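Unit 3: Table Linens and Tray Service
Course handout, Horthorpe Hospitality Program

Read before the practical. Bring it with you, since the folding steps are not repeated on the board.

3.1 What counts as small linen

Small linen covers napkins, tray cloths, bread cloths and tea towels. Tablecloths and runners are in Unit 4. Most of the pieces in the practice cupboard are printed cotton with a colored border. A few older ones are plain white and are kept for the formal setting exercise.

Each practice set holds 13 pieces. Check the set against the card in the lid before you start and again before you hand it back. Report a short set at the start of the session. The full stock is 300 pieces, and the stock book is kept on the shelf by the door.

3.2 Sorting

Sort in this order:

Stained pieces go in the gray bin. Do not fold them.
Torn or frayed pieces go in the mending pile. A loose thread at the hem can be trimmed and the piece kept in use.
Damp pieces go back on the rack.
Everything else is folded.

Check both sides of a printed cloth. Small stains hide well in a floral or fruit pattern, and grease shows more clearly on the back. Hold the piece up by two corners against the light if you are not sure.

3.3 Finding the right side and the border

On most printed cloths the right side has stronger color. The hem is turned toward the back. If the border is on one edge only, that edge is treated as the bottom and faces the guest. If it runs all the way around, fold so that two borders line up.

The Ferri cloths in the cupboard have a woven border that looks the same from both sides. Use the hem to tell them apart.

3.4 Lining a tray

A lined tray is quieter to set down and cups slide less. The cloth should cover the base and stop at the rim. It should not hang over the sides unless the order sheet asks for a drop.

Choose the cloth after you choose the tray. The shallow metal trays need the small size. The deep Tistgate trays take the medium size with one fold — the fold goes underneath, along the long side.

Wipe the tray and dry it fully first. A reflective tray shows every mark once the cloth is lifted, so look along the surface from a low angle.

Steps for the practical

1. Clear the table. Leave only the tray and the cloth you are working with.

2. Place the tray flat, with one long side toward you. Keep it back from the table edge.

3. Open the cloth out over the tray. If it has been stored in a heap, lift it by one part and let the rest drop free before you try to find the corners. Pulling at a bunched cloth from both ends stretches the hem.
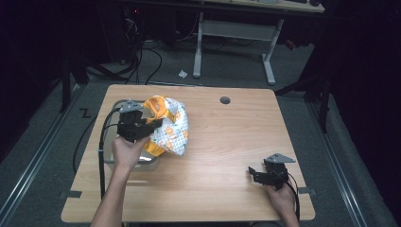
4. Find two neighboring corners. Run your fingers along the hem from the first corner to the next. Do not reach across the middle.

5. Lower the far edge first, then bring the near edge down toward you. Smooth from the center out with a flat hand.

6. Check the border. It should be straight and even with the rim. Small waves can be pressed out by hand — larger ones mean the cloth has to come off and be ironed.

7. Lift the tray a little and set it down again. If the cloth shifts, it is too large or the tray is not dry.

3.5 Putting away

Fold each piece in half, then in half again, with the border outside. Stack with the folds facing the same way. Sets go back in the Plorano boxes, trays on the lower shelf with the largest at the bottom.

For next time: read 3.1 to 3.3 again and practice the corner step at home with any tea towel. The graded tray setting is in December.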